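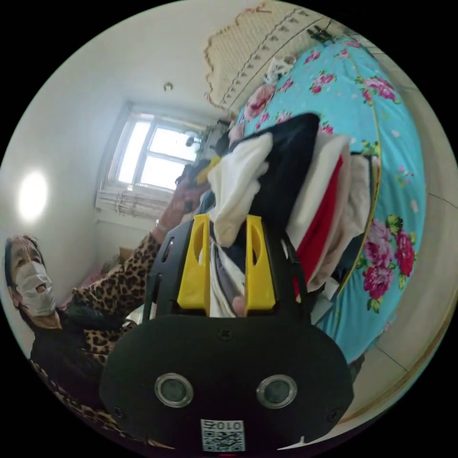

3.2 Folding and stacking in the home

Folding surfaces varied with the household. In the Zirkach homes, clothes were often stacked on the bed, on top of a quilt, and mixed by color and fabric. A stack was treated as one unit once it was lifted or moved as a whole (Figure 2).
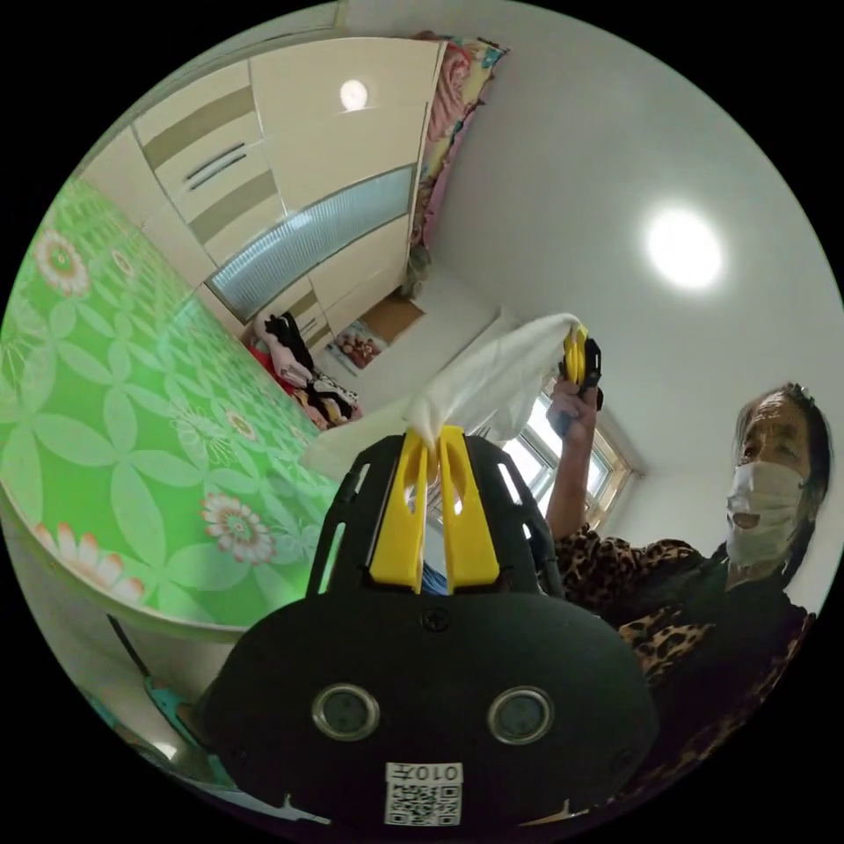 Larger or limp items were coded separately. We recorded whether a cloth was held at one end or at both, and whether it was in the air or on a surface – a table with a cloth on it counted as a surface. Of the 557 episodes kept, most involved more than one kind of fabric.

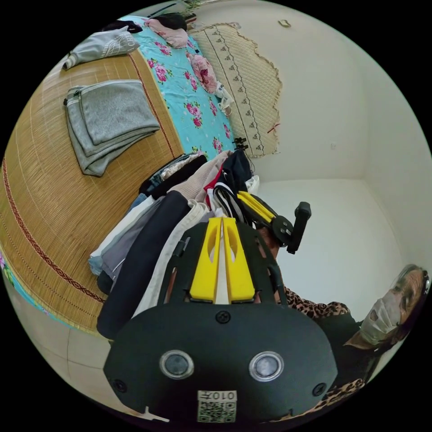

Thick bundles were harder to code than single garments. Layers fan out, and a knit next to a seamed garment can hide the fold line. Coders followed the Charpentier scheme and marked only the edges they could see.

Figure 2. Folded clothes and a white cloth in one home.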